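How to Sort and Pack a Spare Room Before New Carpet Goes In

Most carpet layers will move a couch or a bed for you. Very few will move a room full of boxes, loose parts and half-filled shelves, and the ones who do will charge by the hour. If the room being done is the one where everything ends up, allow two weekends to get it ready.

These steps are based on a room of 4 metres by 3, with one built-in cupboard and one door. Adjust the times if yours is larger.

What you will need

Storage bins with lids that fit
Masking tape and a thick marker
Heavy-duty garbage bags
A tape measure
Old sheets or plastic drop sheets
A screwdriver set and an Allen key set
Zip-lock bags for screws and brackets
A notebook

Buy the bins all in one size if you can. Mixed sizes don't stack, and a stack that leans will come down in a hallway. Semi-clear ones are easier to live with than solid colours. I paid $29 each for mine at Tunbridge Storage and the lids have held up well. The cheaper ones I had before split at the corners in the garage over one summer.

Step 1: Confirm the date and the access

Ring the carpet shop and ask three things: what time the layers arrive, whether they take away the old carpet and underlay, and whether doors need to come off. Some shops include uplift in the price. Mine didn't, and it was $122 extra for the one room.

Ask for the answers by email. Lise Wong at Marnberg Floors sent me a one-page checklist which covered most of it, including a note that the power points along the skirting had to be reachable.

Step 2: Pick a holding area

Everything in the room has to go somewhere for at least a day and often three. A garage or covered carport is best. If you are using another bedroom, measure the clear floor first and leave a path to the window.

Don't use the bathroom or laundry. You will want both.

Step 3: Sort by where things are going

Work from the door inwards. Make up your categories before you start and write them on tape:

Back in this room
Elsewhere in the house
Garage
Give away
Tip

Put the "elsewhere" items away at the end of each session. If they go into a bin they will stay in it until Christmas.

Loose parts are the slow bit. Plastic covers, housings, brackets, chargers and shelf pins all look important when they are on their own. Give each one a minute. If you can't name what it belongs to, tape a label on it that says "unknown" with the month, and put it in a single bin for those. Anything still in there after six months can go. Mine is marked September, and I will go through it in autumn.

Step 4: Fill the bins

Heavy and flat items go on the bottom. Large curved or hollow pieces go in next, open side up, so that smaller things can sit inside them. Soft items fill the gaps at the top. Stop when the lid closes without pressing.
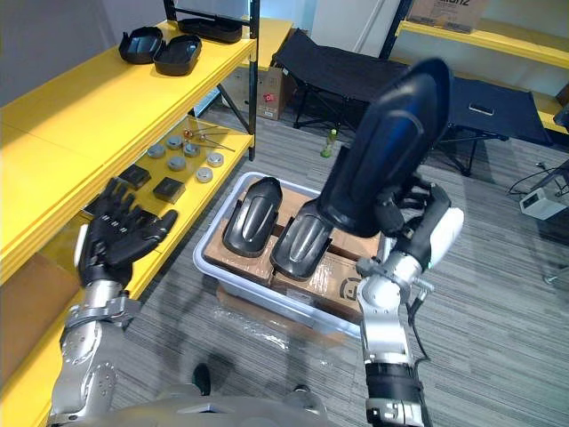 Can I leave full bins in the room and have the layers work around them?

Ask the shop first, but expect to be told to clear them. The carpet has to be stretched across the full width of the room, and anything sitting on the floor stops that. A built-in cupboard can usually hold a few bins on its upper shelves, as long as the cupboard floor is empty if it's being carpeted too.

Step 5: Number and list

Number each bin on two sides and on the lid. In the notebook, write the number and a few words on the contents. A full inventory isn't needed. "Bin 6, printer leads, spare lamp parts, door stops" is enough to find something on a weeknight.

My neighbour Ravindran Suvarna uses a spreadsheet for this and takes a photo inside each bin before the lid goes on. It takes longer, but he has moved house twice with the same list.

Step 6: Empty and shift the shelving

Freestanding shelves must be completely empty before they are moved. Even a light plastic unit will twist if there is weight on one side. Take out adjustable shelves, tape them together in a bundle, and put the pins in a zip-lock bag taped to the frame.

If a unit is fixed to the wall, undo the wall bracket and leave the screw in the wall plug so you can find the hole again. Check behind it for dust and for any cable clipped to the skirting.

Tall units should be walked out by two people, upright, with the doorway checked for height first. If it won't clear, lay it on an old sheet and slide it.

Step 7: Protect what stays

Built-in cupboard doors pick up scuffs when rolls of carpet come through. Tape an old sheet over them at the top edge. Use low-tack tape on painted surfaces and don't leave it on longer than a few days.

Carpet fluff gets into everything electrical. Unplug and remove power boards, and cover anything you can't shift, such as a wall-mounted heater. Leave it switched off until the room has been vacuumed.

Step 8: The day before

Vacuum the old carpet even though it is being pulled up. It keeps the dust down for the layers and for the rest of the house. Clear the path from the front door, move cars off the driveway, and put pets somewhere with a closed door.

If you have squeaky floorboards, mark them with tape at skirting height. Some layers will put a screw in for you once the old carpet is up, if you ask at the start of the job.

Step 9: Putting it back

Wait until the layers say the room can be used, then bring back the shelving first and level it. New carpet and underlay are thicker than what came out, so a unit that stood straight before may lean now. Refit the wall bracket, which may need a new hole a little higher.

Bring the bins in by number, a few at a time. Put cups or squares of hard board under anything heavy with narrow feet.

Doors may drag. Mark the bottom edge where it catches and have it trimmed before you wear a track in the pile. Lakshmi Joseph did my door for me with a hand plane, and took off less than I would have guessed.

Offcuts are worth keeping. Roll them with the pile facing out, write the room name on the back, and store them flat or on their side somewhere dry.

Last updated 2026-08-19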